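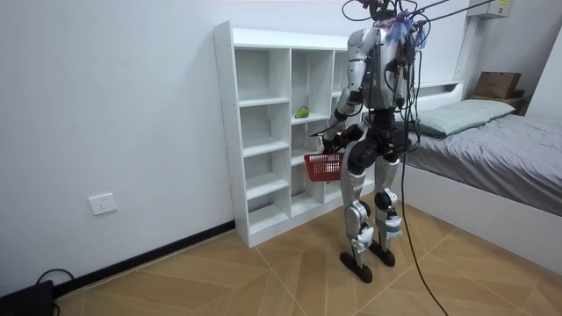
Weißes Regal mit offenen Fächern, roter Korb unterwegs

Als ich im Februar meine Wohnung neu eingerichtet habe, wollte meine Nachbarin wissen, wo der Schrank ist. Ich sagte, es gibt keinen Schrank. Sie schaute noch einmal hinter die Tür, vielleicht habe ich ihn dort versteckt. Dann fragte sie sehr freundlich, ob ich Hilfe beim Tragen brauche, wenn er geliefert wird.

Ich möchte heute über offene Regale schreiben, und auch über das Wort «verstauen», das ich erst in diesem Winter richtig gelernt habe.

In Ellimthorpe, wo ich aufgewachsen bin, hatten wir zu Hause einen großen dunklen Kleiderschrank mit zwei Türen. Eine Tür ging nicht richtig zu, und meine Mutter klemmte ein gefaltetes Papier dazwischen. In diesem Schrank war alles: Mäntel, Bettwäsche, Schulzeugnisse, ein Radio, das auf die Reparatur wartete. Wenn Besuch kam, wurde alles hineingeschoben, und man durfte die Türen bis zum Abend nicht öffnen. Für mich war Aufräumen lange Zeit genau diese Bewegung – schieben und zudrücken.

Später habe ich in Nukdale in einem möblierten Zimmer gewohnt, und dort gab es nur ein niedriges Regal. Am Anfang war ich unglücklich damit. Jeder Pullover war zu sehen, und wenn er schlecht gefaltet war, sah man es vom Bett aus. Nach einigen Wochen habe ich bemerkt, dass ich morgens nichts mehr suchte. Ich habe auch weniger gekauft, weil ich sah, was ich schon hatte. Als ich dann auszog, habe ich das Regal mehr vermisst als das Zimmer.

Also wollte ich jetzt wieder offene Fächer haben. Ich bin mit der Regionalbahn nach Cidton gefahren, dort ist ein Möbelhaus mit einer Abteilung für Rückgaben, und habe für 109 Euro ein Regal gefunden, dem nur die Verpackung fehlte. Die Anleitung fehlte leider auch. Der Verkäufer meinte, das erklärt sich von selbst. Es erklärte sich nicht von selbst, ich habe die Rückwand zweimal verkehrt montiert und einmal eine Schraube mit einem Buttermesser festgedreht.

Meine Freundin Akua Dankwa ist in dieser Frage gegen mich. Sie findet, ein Schlafzimmer soll ruhig sein, und ruhig ist es nur, wenn die Sachen hinter einer Tür sind. «Ich will nicht mit meinen Socken im selben Raum schlafen und sie dabei ansehen», sagte sie am Telefon. Ich verstehe sie gut. Mit den Socken habe ich deshalb einen Kompromiss gemacht, sie liegen in einer Schachtel im untersten Fach. Auch Rechnungen und Ladekabel sollte man nach meiner Erfahrung nicht offen liegen lassen, sie machen das ganze Regal unruhig.

Was bei mir noch gut funktioniert: Ein Fach bleibt leer. Ich lege dort am Abend hinein, was ich am nächsten Tag mitnehmen muss, also den Schlüssel, das Buch für die Bibliothek oder den Brief an die Hausverwaltung. Die Fächer messen innen 27 Zentimeter, große Bildbände passen nur schräg. Meine Wörterbücher stehen gerade, das dickste hat 616 Seiten und hält die anderen fest.

Und nun das Wort. «Verstauen» habe ich zuerst mit «verstauben» verwechselt. Ich schrieb der Nachbarin auf einen Zettel, dass ich am Nachmittag noch die Winterdecken verstauben muss. Sie hat mir einen Staubwedel vor die Tür gelegt, mit einem Smiley. Ich habe ihn behalten dürfen, und bei offenen Regalen braucht man ihn wirklich, alle paar Tage. In diesem Punkt hat der Schrank gewonnen, das muss ich Akua noch sagen.

Falls jemand von Euch weiß, wie man lange Mäntel ohne Schrank aufbewahrt, schreibt mir bitte. Meiner hängt im Moment an der Küchentür und riecht nach Zwiebeln.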